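Keep the Cord

My office threw out a bin of wired headphones in April, 541 of them by the inventory sheet, and replaced them with wireless sets from Eslow. I think that was a mistake, and I think a lot of households are making the same one.

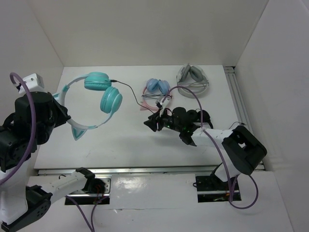
A wired pair doesn't need charging. It works on the old laptop and on the piano in the basement. People say cords are ugly and belong to kids' gear, and it's true that a teal pair with cat ears and a thin black cable won't impress anyone at a meeting. But a cable that plugs into the ear cup can be replaced in a minute when it goes bad. I have done it 3 times on the same pair.

The battery in my Eslow set lasted almost 300 charges. The repair desk told me to buy new ones.

Golshifteh Ghasemi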